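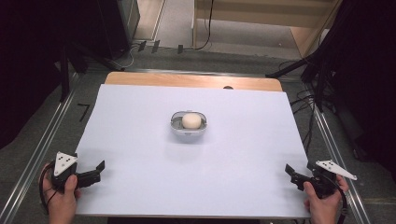 Attachment 1: both grippers open at the near edge of the board, ball in the gray dish

Ticket 818: Right gripper pose drifts when the marker plate is turned outward
Project: Flanora hand-held grippers
Opened by: Wubit Tekleab
Assigned to: Obsa Shiferaw
Status: Closed
Opened: January 1, 2020

Problem
The tracked position of the right gripper wanders while the hand is held still. The left gripper is fine. It shows up most when the right plate leans outward. In playback the right jaws jump toward the dish and back again, and the left jaws stay where they should.

Setup
White board on the wood table, dish in the middle, ball in the dish. Both grippers cabled. Tracking software is our own Tuledach build, logging to the shop PC. Test run is 1000 samples per hand with the grippers held at the near edge of the board.

Tried so far
Restarted the tracker. No change.
Swapped the two cables at the PC end. Drift stayed on the right gripper, so I don't think it is the cable or the port.
Wiped both plates with a dry cloth. No change.
Ran with the ball out of the dish. No change.

Comment, Obsa Shiferaw
Can you hold the right gripper so its plate points up the way the left one does, and run the same test? Also send me the plate layout file for each side. The two plates do not share a layout.

Comment, Wubit Tekleab
Ran it with the plate upright. Drift is smaller but still there. Both layout files are in the Tsegaye folder on the shop drive. The right one has an older save date than the left one.

Comment, Obsa Shiferaw
The right file is from before we reprinted the plates in July. Dot spacing in it is wrong for the plate you have on now. With the plate upright the solver gets close enough to hide most of the error, and once you tilt it the fit flips between two answers. I put a new file in the same folder. Load it, redo the hand calibration for the right side only, and leave the left alone.

Comment, Wubit Tekleab
Loaded. First calibration failed at sample 300 with "pose lost." Second one went through with the room lights up. Ran the test 4 times, two with the plate upright and two leaned out. No jumps in any of them.

Comment, Etenesh Gidey
Please rename the old file before somebody loads it again. I had the same jumps on the other laptop and blamed the hinge.

Comment, Wubit Tekleab
Old file renamed with "pre-reprint" at the front. The other laptop has the new one now too.

Resolution
Outdated plate layout file for the right gripper. Replaced the file and recalibrated the right side. The failed calibration at low light is moved to its own ticket, assigned to Obsa.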